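Bread in Bags: What Single Wrapping Does for a Shared Snack Shelf

Student project report by Angelica Policarpio and Benjie Bañez
Advisor: Consolacion Manalastas

We started this project because of the snack shelf in the Dunbar residence, where the two of us have lived since our first year. Anybody who has shared a kitchen knows how it goes with a loaf of bread. Somebody opens it, somebody else forgets to close it, and by the end of the week there is a heel left that is hard enough to knock on a door with. Our advisor heard us complaining about it one afternoon and told us, very kindly, that it sounded like a project!

So for one term we stocked the shelf with two kinds of bread, the ordinary sliced loaf and small buns that each come sealed in their own bag, and we kept a notebook next to it. Over the term 265 pieces of bread were thrown away, and we wrote down every one. We were lucky to have Noel Castillo on our floor, who baked at home all through high school and patiently taught us the difference between bread that is stale and bread that is only a bit dry on top (we had been mixing them up for the first few days, and those pages had to be done over).

The buns were mostly the soft, milky kind, with a shiny brown top and a clear bag, so people could see what they were getting before they opened it. One has "TOAST BREAD" printed down the side and a date stamped in dark ink across the middle.
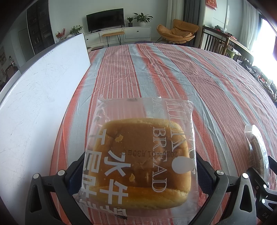 Does a bun in its own bag keep longer than a slice from an open loaf?
It kept longer on our shelf as long as the seal stayed shut, but once the bag was opened the bun dried out just like the slices did.

The part we enjoyed most was talking to people. Teodoro Macaraeg from the second floor told us he liked the buns for early classes, when he could drop one in his backpack and go. Others said the bags felt wasteful, and we have to agree that our trash can filled up with plastic much faster than before. We tried saving the empty bags for craft scraps, but crumbs got into everything and we gave that up by December.

If we did it again we would weigh the plastic too, and we would put out a bread box with a good lid for the sliced loaf. Noel has already offered to build one.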